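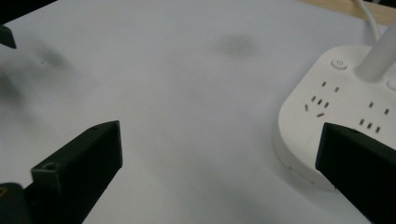

*Branca sobre branco: a régua de tomadas, à direita.*

Comecemos pela régua, que é sempre o que fica para o fim. Ninguém compra uma mesa a pensar nas tomadas. Compra-se a mesa, depois o candeeiro, depois anda-se de gatas à procura de onde ligar aquilo tudo.

Ilona Csizmadia monta mesas de trabalho há 7 anos, quase sempre para outros. Oficinas pequenas, um quarto partilhado, o estúdio da Rurkia. Regra dela: a electricidade em cima do tampo, à vista, ao alcance da mão. «Se tenho de me baixar, não desligo. Fica ligado a noite toda.» Cantos redondos, de preferência — apanham menos pó e não rasgam a manga. E o botão grande, que se encontre sem olhar.

Depois a cor. Branco, ou quase. Um tampo claro devolve a luz e mostra tudo: o parafuso perdido, a migalha, a mancha. Sobretudo a mancha. Oldřich Charvát, que desenha mobiliário na Pekport, discorda por completo e diz que tampo branco é castigo. Prefere cinzento médio. Discutiram isto em Setembro, durante um almoço inteiro, e não se entenderam.

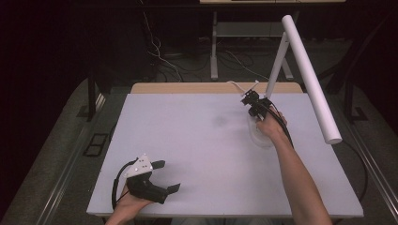
Num ponto concordam: o meio da mesa é para as mãos. O resto vai para as bordas. Caixas transparentes, por exemplo — a Ilona não usa outra coisa, vê-se o que há dentro sem etiquetas nem tampas levantadas. Uma de cada vez em cima da mesa. As outras esperam na prateleira.

Luz: de lado ou de trás, nunca a pique sobre o trabalho. Base estreita, que não coma tampo. Os cabos finos seguem pela borda de trás, presos ou não, conforme a paciência. Os grossos é que mandam, convém decidir primeiro por onde eles saiem e só depois arrumar o resto.

Medidas, para quem pergunta. Ela trabalha com 700 mm de fundo; ele jura que 635 chegam, e que o que sobra acaba em tralha. O modelo da Hegyi que experimentámos na redacção vem em 2 fundos, o da Zidby só num, e o tampo desse risca-se com facilidade.

Limpeza: pano húmido, pouca água, longe da régua. Desligar antes. As manchas acinzentadas saem quase sempre com sabão neutro; as que não saem ficam, e ao fim de um mês já nem se dá por elas. O Oldřich dá. Aponta-as com o dedo, uma a uma, de cada vez que lá vai a casa.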